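Thread on how I look after a pair of hand-held grippers, the kind with the marker cubes on them. Mine get used most days, so this is the Saturday routine. 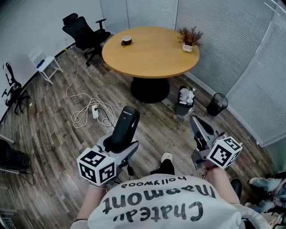

**1/ Markers first**

Wipe every face of both cubes with a dry microfiber cloth. No alcohol, it lifts the black on printed labels. If a corner has started to peel I replace the whole face. Gluing it back never gets it flat.

**2/ Jaws**

Open and close each one 90 times, slowly. I'm feeling for a spot where it drags. The left one had one in January and it was grit in the slide. Compressed air fixed it, then one drop of light oil.

**3/ Zero check**

Close the jaws all the way and read the encoder. My left one should say 413. Anything more than five counts off and I redo the zero. The right one has its own number, written on tape inside the case lid.

**4/ Full open**

Left reads 2,840 at full open. Last week it stopped at 2,283, which had me worried about the slide again. It was a loose stop screw. Blue threadlocker, overnight to cure, back to normal.

**5/ Cables**

Cables go bad before anything else does. I bend the first couple of inches by the connector while watching the live reading. If it flickers, the cable goes in the trash. I don't tape them anymore.

**6/ Cube mounts**

Snug the screws by hand with the short hex key. Maribel Flores at Nistorel told me to put a paint pen line across each screw head and the mount. Now I can see at a glance if one has turned.

**7/ Calibration**

Any time a cube comes off, even for a minute, I run the full calibration again. It takes a while - I skipped it once and lost a morning's recordings.

**8/ Spares I keep in the case**

- two cables
- one printed set of marker faces
- stop screws
- threadlocker
- the short hex key, plus another one for when I lose it

**9/**

Consuelo Henao asked what oil I use. Plain sewing machine oil, one drop, and wipe off the extra. Grease picks up lint. I'll post the right gripper's numbers after I redo its zero tonight.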